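Home Projects Meetings Minutes People Contact
Search this site Enter keywords Go

Manipulation Methods Group
Minutes of the working meeting, 12/23/24

Chair: Kerstin Lammers
Minutes: Tane Lowther
Present: the Lastholm bench team, both annotators, one guest from the Femero project (by phone, items 1 to 4)

1. Minutes of the previous meeting

Approved with one correction. Under item 3, "grasp width" should read "commanded grasp width". The measured width is logged separately and was not discussed.

2. Status of the bag-packing task

Lammers summarized the task definition as it now stands. The arm picks one clock from the counter, moves it over an open tote bag, lowers it past the rim and releases. An episode ends when the fingers are clear of the rim again. Clocks may be placed in any order. The operator resets the counter between sequences, and a sequence is closed when the bag holds as many clocks as the instruction sheet lists for it.

The collection target is 200 episodes per bag type. The jute bag set is complete. The canvas bag set stands at 46 and will resume in February.

Lowther asked that the sheet stop using "upright" as a condition for release. Annotators had applied it differently to round and rectangular clocks. Agreed: the condition is dropped, and final orientation becomes a label with the values face up, face down, on side and unclear.

3. Release height

The main result for this period. Two release rules were compared on the jute bag, using the same policy checkpoint.

Rule A: fixed release height, measured from the counter.
Rule B: release on contact, using the change in finger current as the trigger.

Rule A was run for 60 episodes and Rule B for 60. Rule B gave fewer drops onto clocks already in the bag. It also gave more false triggers, nearly all of them where the carried clock touched the handle or the rim on the way down. The fabric moves before the current threshold is crossed, so the trigger fires late and the clock is let go half over the edge.

The Femero guest asked whether the threshold had been tuned per object. It had not. One value was used for everything, including the twin-bell type, whose bells give a sharp contact signal, and the flat rectangular type, which gives almost none against cloth.

Decision: keep Rule B, but arm the trigger only after the wrist has passed the rim by a fixed margin. Lowther to implement in the Aseo controller.

4. Rim detection

Arming the trigger requires a rim estimate. Two sources are available: the overhead camera and the wrist camera. The overhead estimate is stable but is taken once, at the start of the episode, and the bag shifts when a finger pushes on it. The wrist estimate updates continuously and loses the rim at close range.

Lammers proposed using the overhead estimate until the wrist camera has held the rim for 10 consecutive frames, then switching over. The guest noted that Femero had tried a similar handover and had trouble with the estimate jumping at the switch. A linear blend was suggested. No decision -- to be tested both ways.

The guest left the call.

5. Review of wrist camera views

The meeting went through a set of wrist views from the jute bag sequences to settle labeling questions. The view discussed longest has two clocks and a white cloth in the bag, the cloth lying over the top of the round clock, and several other clocks still out on the marbled counter.
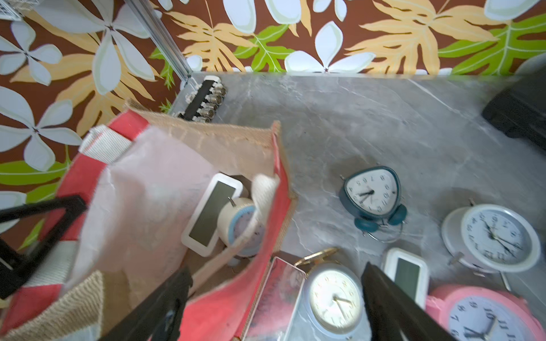 Lammers objected that the overlap rule in the current sheet was written for rigid objects only and gave annotators no guidance on cloth. A clock partly under fabric was being marked "occluded" by one annotator and "visible" by the other, and she considered both readings defensible under the text as written. She asked for a separate label.

Agreed:
-- New label "covered", for an object overlaid by deformable material inside the bag. It may be combined with "visible".
-- "Occluded" is reserved for objects hidden by the fingers, the rim or another rigid object.
-- A rectangular clock with a blank display is labeled by shape. The display state is not recorded.
-- Clocks tilted backward on the counter are labeled "face up" only if the dial is readable from the overhead camera.

Lowther pointed out that the analog clocks on their stands are harder to approach from above than the rectangular ones, and that approach direction is not logged at present. It can be recovered from the joint data, so no new recording is needed. He will write the script if the Kuo export keeps its time stamps. The last export did not.

6. Relabeling

The jute bag set has to be passed through again with the new labels. The annotators expect to split it by sequence. Disagreements go to Lammers. The old labels stay in the archive under their present version number and are not to be overwritten.

7. Any other business

The finger pads on the second gripper show wear on one side. Replacement pads are in the drawer under the bench. Pad changes must be entered in the run log before the next episode, as the current threshold in item 3 depends on them.

Actions
Lowther: rim-gated trigger in the Aseo controller; approach direction script
Lammers: revised label sheet; handover test plan
Annotators: relabeling of the jute bag set
Open: time stamps in the Kuo export

Next meeting in February, date to be circulated.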